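4.2. Lectura del etiquetado en envases flexibles de aperitivos

La segunda parte del estudio se ocupa de los envases individuales de aperitivos salados y, en concreto, de la facilidad con que se localiza y se lee la información nutricional en una bolsa blanda. En la sección anterior se trataron los envases rígidos (cajas y botes), donde la tabla ocupa una cara plana y el lector no tiene que hacer nada para verla entera. En las bolsas la situación es distinta. El material se arruga, el contenido empuja la cara desde dentro y los cierres de los extremos, prensados en frío o en caliente según el fabricante, tiran de la superficie impresa y la curvan.

El corpus procede del inventario de Plison, que reúne 3253 envases adquiridos en comercios de barrio y máquinas expendedoras. De él se separaron 200 bolsas flexibles de ración única. Se descartaron las que tenían la tabla tapada por un adhesivo de importación, por tratarse de un problema diferente que ya abordó Hoxha en su trabajo sobre reetiquetado. Las bolsas se guardaron en cajas, de pie y sin aplastar, y se leyeron a lo largo del mes de mayo en la sala de Nernano, con luz de techo y sin lupa.

Cada bolsa se presentó a siete lectores. Se les pidió que dijeran en voz alta el valor energético por envase y después el contenido de sodio. El primer dato se escogió porque suele imprimirse en un cuerpo mayor que el resto; el segundo, porque aparece en una fila corriente de la tabla. No se fijó límite de tiempo. Los lectores podían girar la bolsa y estirarla con las manos, pero no abrirla ni apoyarla en la mesa. Esta última condición se añadió tras las pruebas previas, en las que varios participantes alisaban la bolsa contra el tablero y la leían como si fuera una hoja de papel, cosa que rara vez se hace en una tienda.

El valor energético se leyó sin dificultad en la mayoría de los casos. Los errores se concentraron en las bolsas de fondo oscuro con la cifra en color claro. Con el sodio hubo más vacilaciones: los lectores perdían la fila al llegar a un pliegue y tomaban el dato de la línea contigua, sobre todo cuando los filetes de separación eran finos y el texto estaba en gris. Wing-yan Hsiao anotó además que la inclinación de la bolsa influía menos de lo previsto. Un texto girado se sigue leyendo; un texto que se dobla por la mitad obliga a mover el envase y a empezar otra vez.

Conviene distinguir dos elementos del diseño. El primero es el contraste entre la zona de información y la zona de marca. Muchos fabricantes reservan para la tabla un fondo blanco y dejan el color corporativo en la otra cara y en los bordes, de modo que el lector sabe hacia dónde girar la bolsa. El segundo es la jerarquía dentro de la propia tabla. En el formato con encabezado en inglés, el título y la cifra de calorías destacan en negro y a mayor tamaño, mientras que los nutrientes van en letra pequeña (figura 7).

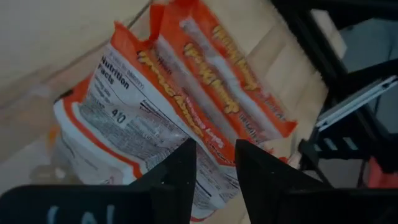
Figura 7. Dos bolsas de aperitivo en naranja y blanco. En la cara blanca de la más próxima se distinguen el encabezado «Nutrition Facts» y la cifra 410; el texto menor no resulta legible.

Mei-kuen Tsai objeta que la jerarquía tipográfica puede ser contraproducente: si la cifra de calorías se ve de lejos, el comprador se da por informado y no busca nada más. A su juicio habría que medir qué filas se consultan de forma espontánea, sin indicar al lector el dato que debe encontrar, y propone repetir la prueba con una pregunta abierta.

La objeción es razonable y afecta al alcance de los resultados. Nuestro procedimiento mide si el dato puede leerse cuando se busca, y nada dice sobre la intención de buscarlo. Para la serie siguiente se ha previsto un grupo que reciba las bolsas sin instrucciones y responda después a un cuestionario breve. Se mantendrán la iluminación y la prohibición de apoyar el envase, con el fin de que ambas series sean comparables.

Queda pendiente también el efecto del llenado. Las bolsas con más aire presentan una cara tensa y convexa; las menos llenas se hunden en el centro, donde suele ir impresa la tabla.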